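4. Head camera comparison

The Ulix and Lecomte cameras were tried in turn on the same head mount, with the Pilel controller unchanged. The task was picking up cloth on a bed. Each camera was given 19 attempts, and the arm went back to its rest position before each new one.

Both cameras found the edges of a folded cloth well under the room lights. The difference came with the bed itself, where a plain sheet against a plain wall gives the depth software very little to match.

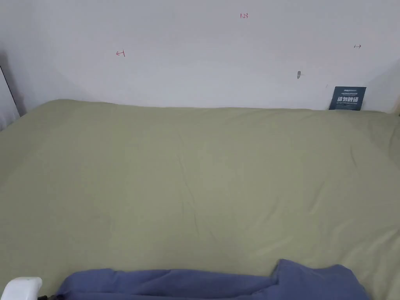
The Lecomte left gaps in the depth map over flat fabric, and the gripper closed too high on 2 attempts. The Ulix filled these areas better but was slower, at roughly 860 ms per depth map. Lowering its resolution helped, though thin folds were then lost.

We saved 1717 depth maps in total. The Gulness gripper was used throughout, so these results say nothing about other fingers. For the June trials we kept the Ulix and moved the arm more slowly near the mattress.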